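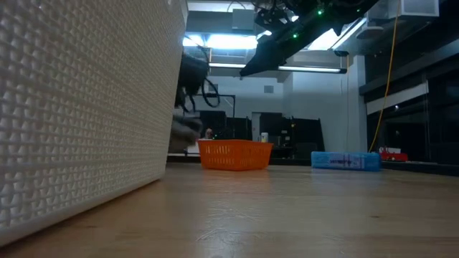 Worker Housing and Return Study: second progress report

To: Ghizlane Ramadan, Plekine Fund
From: Ciarán Hayes
Fri 29 May

You asked for a plain account of where the money has gone and whether the Drunholm work is telling us anything. It is telling us less than the proposal said it would by now.

Interviews. We set out to talk to people who moved to Drunholm for gas field jobs and to people who have since gone home. Khadija Belkadi and Said Farouk have finished 228 interviews. Most are with people still working there. The ones who left are harder to find, and the ones we do find tend to be those who left on good terms and kept the same phone number. I would not put much weight on the cheerful tone of that group until we have heard from more of the others.

Rents. Everyone in town will tell you that a room costs $2,000 a month. I have heard it at the diner, from the county clerk and from two landlords. Said has been asking to see leases, and the ones he has been shown do not settle it. Some workers pay that figure, some share a trailer and pay far less, and a good many have rent taken out of their wages and could not say what it comes to. Please don't use the number in the newsletter yet.

Employer records. Bouchard promised us its lodging lists in February. We received three spreadsheets, one of them a duplicate, with the move-out dates missing from all of them. Naima Ait Ali has written again. The company's liaison says the dates "aren't tracked," which I find hard to believe of a firm that bills by the night. I have stopped planning around them.

The Prava side. The comparison town was meant to show what happens after the rigs move on. Prava still has its new motel and its wider road, and the mayor talks about a second wave of hiring. We have seen no permit filings that back him up. The school has closed a classroom it added during the boom, and we have asked the district for enrollment by grade.

Spending. Travel is over budget by almost 3 percent, all of it lodging in Drunholm. Transcription is under, mainly from Khadija doing her own. I would like to move the difference across, with your approval.

Next. Khadija goes back to Drunholm for the night-shift crews, whom we have barely reached. Said will stay on leases. Naima will draft the Prava section with or without the enrollment figures. I would sooner send you a thin chapter than one padded with the mayor's forecasts.

I need your answer on the travel line before we book the next trip.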